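Notebook, July. Death notice matching, second pass on the Holby set

Started 9.40, tea already cold. 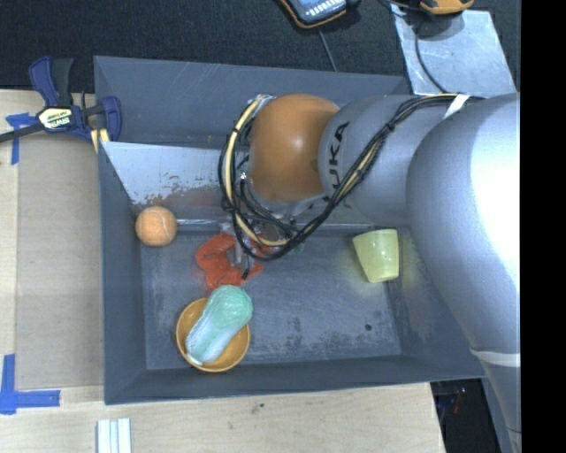 Reran the matcher on the Holby Gazette notices after Mwangi's changes to the surname rules. He has it down as 93 per cent of notices linked to the right burial register entry. I don't believe it yet. The 93 is of the notices that got any link at all, and the ones with no link have been left out of the sum. Asked him for the number with everything in. He says it's "a bit lower".

What I did this morning: took the 4000 notices in the set, pulled a random 2000 for checking and left the other half alone so we have something clean to test on later. Please don't open the second half to "have a look", Bakari.

Read through the first batch by hand. Notes as I went:

- Maiden names in brackets are still being read as middle names. The notice says (née Pärn) and the matcher goes off and finds a man called Pärn in another parish. Pärn is rare enough here that any hit at all looks convincing, and it scores it very high. Wrong person, wrong decade.

- "Formerly of Broswood" gets treated as place of death. It means they moved away. Families put it in so that old neighbours will spot it. Mutua fixed this in spring, or said he did. Either the fix never went in or Revine is overwriting the place field on import. I suspect Revine.

- Ages. The paper prints "in her 82nd year", which makes her 81. We take it as 82, then allow a year either side, so most get through by luck. I'd like it done properly and the allowance taken out, to see what falls over.

- Nicknames. "Known to all as Sandy" could be four different first names. No idea what to do. Leave unlinked for now.

- Second notices. Quite a lot of families place one notice with the funeral time and another a fortnight later to thank the hospital and the chapel. We count these as two deaths. Found 17 pairs before lunch without trying. Anyone quoting a yearly total from this set should stop until it's sorted.

Oisín's argument (he came by at eleven) is that the errors will cancel out over a big enough set. I asked which ones. A married woman lost under her maiden name doesn't get balanced by anything. She is just missing, and the men aren't, so whatever we say about women in Holby will be off in one direction. He went away to think about it. He did have a fair point about the chapel burials: if the register for a chapel was never copied, a missing link is the correct answer and we shouldn't mark it as a failure. Need a separate code for that. Using X for the moment.

Eylül wants to use the "survived by" lines to settle doubtful cases. Sounds good and might be. My worry is that the lists are not complete and not meant to be. I have one notice here that names three sons and a dog, and the probate index has a daughter. Stepchildren come and go depending on who wrote it. I'd accept a named spouse as support for a match. I would not accept a missing child as evidence against one. She's going to try it on a small batch and show us the failures as well as the hits, which I asked for twice.

Afternoon. Switched off the place field altogether and ran it again on the same half. Score hardly moved. So either place is doing nothing for us, or it does as much harm as good, and I can't tell which from the totals. Will need to go case by case. Saved as run 2b, the earlier one is 2a. Ignore the one called "final", that was a typing mistake in the settings and half the dates are in American order.

To do:
Full figure from Mwangi, unlinked notices included
Mutua to check what Revine does to place on import
Pair up the thank-you notices, by hand if need be
Write down what X means somewhere other than here
Ask the library if the Broswood chapel register exists at all, or if we've all been repeating each other

Nothing goes in the July report until the first of those is done.

Contact the notices group | Copyright of the contributors | Back to top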